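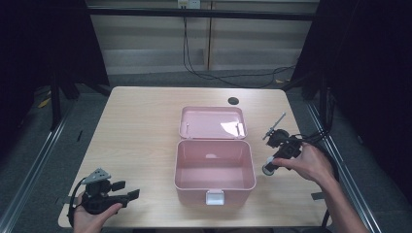

**Cell 2 upkeep meeting, 17/04/2023**

Present: bench operators, maintenance, the Hosberg account lead

**1. Hand-held grippers**

Maintenance said the pair is "fine since the finger swap." Operators did not agree. The left one still closes a little late on thin edges such as box lids, and the swap was supposed to fix that. Walavo's service sheet gives 900 cycles between finger checks. We asked where that figure comes from and got no answer. Until we do, check at 600.

**2. Cables**

Third meeting in a row on this. Strain relief clips were ordered from Gritdale and have not shown up. The operators' view is that clips will only move the wear six inches further along, and that a longer cable would be a better use of the money. Maintenance will price both.

**3. Tape marks on the table**

Agreed to redo them after every tabletop wipe-down. One operator asked how anyone would know they went back in the same place. Fair point — a paper template will be cut and kept with the cell log.

**4. Calibration**

Last run passed 93 checks. The minutes from September also say everything passed, and we lost two days the week after. The account lead wants the pass limit left alone. Operators want it tightened. Not settled.

**5. Kneževič service contract**

Quote is $1,225 for a yearly visit. It covers inspection but no parts, so it is hard to see what we would be buying. Held over.

**Actions**

- Maintenance: cable and clip prices, chase Gritdale
- Operators: template, finger check log
- Account lead: ask Walavo about the 900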